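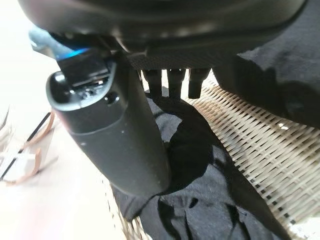

What is changing in the Korkside laundry rooms?

All shared laundry rooms at Korkside will get new washers and dryers, new drain lines with lint filters, and a single booking system. Work starts in March and will be done one room at a time.

PLOSSKA TO REFIT ALL 13 SHARED LAUNDRY ROOMS AT KORKSIDE

Plosska, the company that owns and runs the Korkside apartment complex, has approved a full refit of the shared laundry rooms on the property. The work covers 13 rooms serving 827 apartments. It includes replacement of the washing and drying equipment, new water supply and drain piping, changes to the electrical service, and a new method of booking and paying for wash time.

The present rooms were laid out when the buildings went up and have been repaired piece by piece. Supply valves, drain stacks and dryer ducts differ from room to room, and spare parts have to be kept for several generations of equipment. Plosska's service records show that drain blockages and long drying times account for most of the calls logged from the rooms. The refit is meant to bring all rooms to one layout and one set of parts.

Equipment

Each room will have front-loading washers and heat pump dryers. Washers will be set on raised concrete pads with a drain channel along the rear wall. Where floor area is limited, washer and dryer will be stacked on a steel frame bolted to the wall. At least one washer and one dryer in every room will stay at floor level with clear space in front of the door for a wheelchair.

Door swing will be set for each machine at the time of installation so that the door opens away from the walkway. In the two smallest rooms the folding counter will be moved to the opposite wall for the same reason.

Heat pump dryers run at a lower temperature than the vented dryers now in use. A cycle takes longer, and the booking slots have been lengthened to match. The dryers do not need an outside duct. The existing duct openings will be closed, insulated and finished from the inside, with the outside grilles left in place on the street side of the buildings. Moisture taken from the load goes to the same drain channel as the washer water.

Lint control on the drain side

The main technical change is the drain filter. Washer discharge now goes straight to the building drain, and fiber from the loads collects at the first bend below the floor. In the new layout, discharge from all washers in a room passes through a Mahasneh filter unit mounted on the wall before it enters the building drain.

The unit has a coarse screen, a fine screen and a bypass. Water passes through the coarse screen first. If the fine screen becomes loaded, a float opens the bypass and the water continues to the drain through the coarse screen only. The washers keep running and a signal goes to the service desk. Screens are taken out by hand, left to dry in a closed bin, and the fiber is bagged with the ordinary trash.

A trial of the filter was run in one room at Korkside through the fall and winter. During that time there were no drain blockages in the room. The bypass opened on several occasions, in most cases after bath mats and pet bedding had been washed. Cleaning was first set for every two weeks and was moved to once a week after the first month — the shorter interval will be used in all rooms.

Flow through the fine screen fell faster than planned when powder detergent was used in cold water. Notices in the rooms will ask residents to use liquid detergent for cold cycles. Powder can still be used for warm and hot cycles.

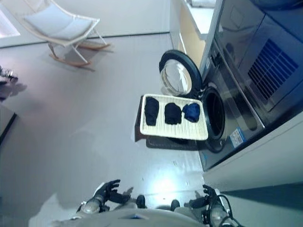

Front-loading washing machine with the door open and folded garments on a tray.

Water and electrical work

New supply lines will be run in copper along the rear wall at a height that allows the shutoff valves to be reached without moving a machine. Each washer will have its own shutoff. A main shutoff for the room will be placed next to the door and marked. Flexible hoses will be braided stainless steel and will be replaced on a fixed schedule whether or not they show wear.

A leak sensor will be placed in the drain channel of each room. When water reaches the sensor, a valve on the main supply line closes and has to be opened again by hand. During the trial the sensor closed the valve once, after a bucket was emptied into the channel. The sensor has since been raised slightly above the channel floor.

Each dryer will be on a separate circuit. Lighting will be changed to sealed fixtures with a motion switch and an override next to the folding counter. Room ventilation will run at low speed at all times and step up when humidity rises above the set point. With the vented dryers removed, the rooms no longer need make-up air from outside in the same amount, and the louvers in the doors will be reduced in size.

Noise

Residents who live above or next to a laundry room were asked for comments before the design was closed. The most common complaint was vibration during the spin cycle, mainly late in the evening. The concrete pads will be separated from the floor slab by rubber mats, and top spin speed will be reduced after 9 p.m. Loads washed after that hour will come out with more water in them and will need more time in the dryer. The last booking of the evening has been lengthened for this purpose.

Pipes that pass through apartment walls will be fitted with lined clamps. In buildings where the drain stack runs behind a bedroom, the stack will be wrapped before the wall is closed.

Booking and payment

Booking will move from the paper sheets on the doors to Steser, a booking and payment system already used for the parking areas at Korkside. A resident can book from a phone, from a computer or at a panel in the room. The panel works with the same key fob that opens the building entrance, so a phone is not needed.

A booking is released if the washer has not been started within 13 minutes of the booked time. A released machine can be used by anyone with a fob. Residents can hold two bookings at a time. The limit does not apply to released machines.

Payment will be charged to the monthly statement. The price per wash will stay as it is for the first year of operation in each room. Drying will be charged per cycle and no longer by the minute, and a cycle will end on its own when the moisture sensor reads the load as dry. Coin boxes will be taken out as each room is closed for work. Prepaid laundry cards will be accepted at the service desk for credit to the statement until the last room has reopened.

Schedule

The first room will close in March. Each closure is planned to last 34 days, including time for concrete to cure and for a test period before the room reopens. No two rooms in neighboring buildings will be closed at the same time. Residents of a building with a closed room will be given fob access to the nearest open room, and booking hours in that room will be extended for the length of the closure.

A notice with the closing date, the substitute room and the expected reopening date will be posted in each building two weeks before work begins. Items left in a room at closing will be tagged and held at the service desk for the length of the work.

Water to the apartments will be shut off on one weekday morning per building while the new supply line is connected. The shutoff will begin at 9 a.m. and is planned to end before noon. Residents who depend on water for medical equipment should contact the service desk in advance so that a temporary supply can be arranged.

Old equipment

Over 50 machines will be removed in the course of the project. Those in working order will be checked, cleaned and offered to repair shops for parts. The rest will be sent for metal recovery. Control boards, pumps and door locks that fit machines still in service will be kept in the Korkside parts store until the final room is complete, and then disposed of.

Plosska will not sell or give machines to residents directly. The present washers need a higher supply pressure and a larger drain than apartment plumbing provides.

Effect on in-unit machines

Apartments that have their own washing machine are not part of the project. The rules for these machines stay the same, including the requirement for a drip pan and a shutoff valve that can be reached from the front. Residents who want to install a machine must still apply before buying one. Plosska is reviewing whether a small drain filter should be required for new in-unit installations and will report on the matter separately.

About Plosska

Plosska owns and manages rental housing, including the Korkside complex. It handles maintenance, plumbing and electrical service for its buildings through its own service desk.

Questions about the refit can be sent to the Korkside service desk. Drawings of the standard room layout and the filter cleaning instructions are available to residents and members of the press on request.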